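Starting Up, Session 2: Runway, and what you say to the people who lend you money

Hi all. These are my notes from this morning, tidied up a bit (I talk faster than I write, sorry!). Bring them with you in August when we do the term sheets, and please read the Palemcombe case before then.

Burn first, everything else second

We spent most of the hour on burn rate, and I'd happily spend another. Gross burn is what leaves the account each month. Net burn is that minus what customers pay you. I keep seeing plans where the founder quotes whichever one looks nicer, and an investor will spot it in a minute.

The Lullbridge numbers we put on the board: $200,000 in the bank and a net burn of $20,000 a month, so ten months of runway. Then the founders hire one engineer and it drops to eight, and a round can easily take six months to close. See how tight that gets? Start raising while you still have room to walk away from a bad offer.

A few of you asked about money that customers have promised but haven't paid. Leave it out! Run a second version of the sheet with it in, if you like, but the first version is cash only.

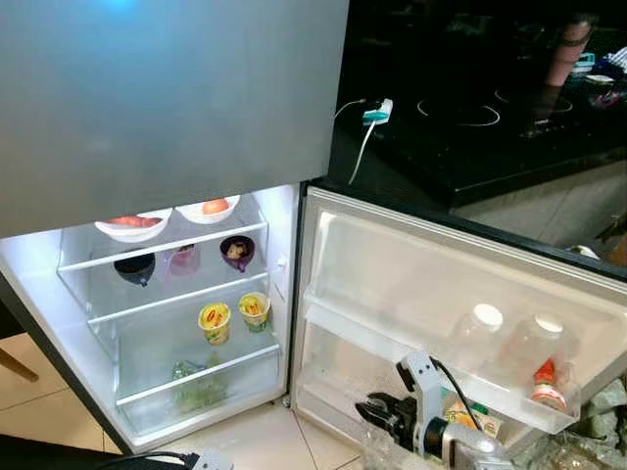 Seed money, and what it costs you

The Herrero case is the one with the convertible note. I like it (it's short, and the founder made every mistake I made with my own first company). She took $200,000 on a note with a cap and a discount, and thought she'd get the benefit of whichever was kinder to her. Nope. The investor usually converts at whichever gives the lower share price, so read that clause twice.

Work out the ownership table before you sign, with the option pool in it. I always forget the pool when I do this at the board, and you all caught me again.

For next time

Read Palemcombe, pages 2 to 9. Then build a twelve-month cash sheet for Distusness, our made-up-your-own-pricing company from session 1, and mark the month you'd start calling investors. One page is plenty. Email it to me by 6 p.m. the evening before class, and put your group's name on it this time, please!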